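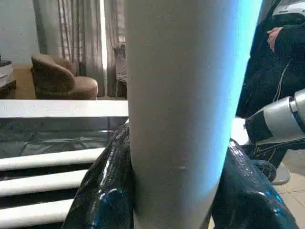 Trash bag day. Or that's what I'm calling it, since the whole of February has gone into getting rid of stuff and the black bags are now basically a food group in this house.

Quick one because I have to be out the door in 30 minutes and I promised myself I'd post before the month ran out.

So. The bags. I started with the cheap ones from the Daly store, the thin kind that come folded so tight you can't find the open end. You rub it between your fingers, you lick your thumb, you try the other side. Wrong side. Then you finally get it open and shake it out and it clings to your arm like it wants to come with you. Went through half a roll on the hall closet alone. Two of them split on the stairs. Coat hangers, obviously. I knew better.

Switched to the heavy ones, Osivik, 40 to a roll, and they cost more but wow. Shiny, stiff, noisy as anything. They stay open if you fold the top down over your hand a couple times and make a sort of cuff. Do the cuff. It saves the whole thing of holding the bag with your chin while you drop shoes in it.

Things I learned, no order:

Don't fill a bag with books. I know it looks like room. It isn't room, it's a hernia.

Clothes go further if you roll them. Sweaters I just stuffed.

Anything tall goes in first and the bag goes up around it, not the other way. Stand the thing up on the floor, open the bag flat, put it down in the middle, pull the sides up. I did a floor lamp and a roll of old carpet pad this way and it was so much easier than trying to lower them in from above. Wouldn't of thought of it if the lamp hadn't already been standing there.

Tie them when they're two thirds full. I keep not doing this. Then there's no neck to tie and I'm out there at 7 am with packing tape.

The linen shelf was the worst. I have so many gray blankets?? Why. I kept the good wool one and the one the dog likes, and the rest went to the donation place in Flistcombe, who were very nice and took everything except the pillows. They don't take pillows. Nowhere takes pillows. The pillows are back in my car.

Also found: the missing leg for the Stolik side table, which I'd given up on and had propped on a paint can. Screwed it in and the table still wobbles, so I guess the leg was never the problem. A bag of keys that open nothing. A receipt from a storage unit, number 1518, that I rented for one summer and had completly forgotten about. I remember the smell now. Cardboard and bug spray.

What's left is the kitchen drawers and the shelf over the washer. And the desk, but the desk is paper and paper doesn't go in bags, it goes in piles, and the piles go on the couch, and then I sit on the floor for a week - I know how that one plays out so it's getting its own weekend.

The hall looks huge though. I keep walking down it for no reason. There's a pale patch on the wall where the coat rack was and I kind of want to paint but no. No new projects until the pillows are gone.

OK shoes, keys (the ones that work), out. Will do drawers next time, and if anybody knows a place that takes pillows please tell me in the comments.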